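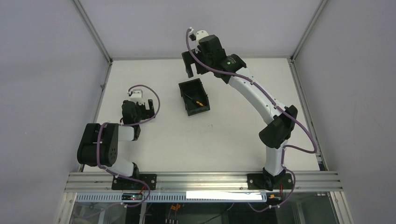
A worktable in the renovated Berhe Wing, with pale grey panels on three sides and aluminum framing.

Nudton Institute reopens Berhe Wing workrooms

NUDTON, September 17, 1999. The Nudton Institute has reopened the ground-floor workrooms of the Berhe Wing following a renovation that began in February. The rooms were returned to staff and students at the start of the fall term and are now in regular use on weekdays and on Saturday mornings.

The largest part of the work concerned the furniture. The long shared benches that had stood in the wing for many years have been removed, and separate enclosed worktables have been installed in their place. Each has a white rectangular top with pale grey panels at the left, right and back. The front is left open to the user. Silver-coloured aluminum framing runs along the sides and back of the tabletop, and a wide grooved beam of the same metal crosses the front.

In all, 59 tables were ordered for the wing. They were built by Matwood, which also carried out the removal of the former benches and the repair of the floors beneath them. Installation was completed in four stages so that teaching could continue in part of the building throughout the spring.

The need for separate tables was set out in a review of the wing prepared by Viorica Živković, Director of Facilities. The review found that the shared benches made it difficult to leave work standing from one day to the next, and that items placed near the middle of a bench were frequently moved by people working on the opposite side. It also recorded a number of complaints concerning glare from the east windows in the early part of the day.

"Users of these rooms asked for a surface that would remain as they had left it," Ms. Živković said. "They also asked for a plain background and for some separation from their neighbours. The panels provide both, and the rooms are noticeably calmer as a result."

Markos Pappas, who coordinated the project on behalf of the teaching departments, noted that a trial was held before the full order was placed. Three tables were set up in Room 6 and used by different groups over a period of several weeks. Changes were made to the height of the top and to the width of the aisles, and the position of the electrical outlets was revised before the remaining rooms were fitted out.

"The trial was of considerable value," Mr. Pappas said. "The first layout placed the tables too close to the door, and it would have been costly to correct this once every room had been completed."

In addition to the new furniture, the renovation included repainting, the replacement of ceiling lights and the installation of blinds on the east side. Storage cupboards have been moved from the workrooms to the corridor. The entrance from Skumia Street has been widened and is now the main entrance to the wing. The former entrance beside the loading area will be kept for deliveries only.

Staff and students are asked to observe the following arrangements. Tables are assigned by the department office and may be reserved for up to one term. Work may be left in place overnight, provided that a card showing the user's name and department is attached to the outside of a panel. Adhesive tape should not be applied to the tabletops. Coats and bags should be left in the corridor, and food and drink are not permitted in any of the rooms. Requests to move a table must be made in writing to the Facilities Office.

A small number of the former benches in good condition have been transferred to the Institute's evening program. Those that remain will be offered to local schools, which may contact the Facilities Office to arrange a viewing.

Work on the upper floor of the Berhe Wing has not yet been scheduled. Funding for that part of the project will be considered when the Institute prepares its budget for the coming year.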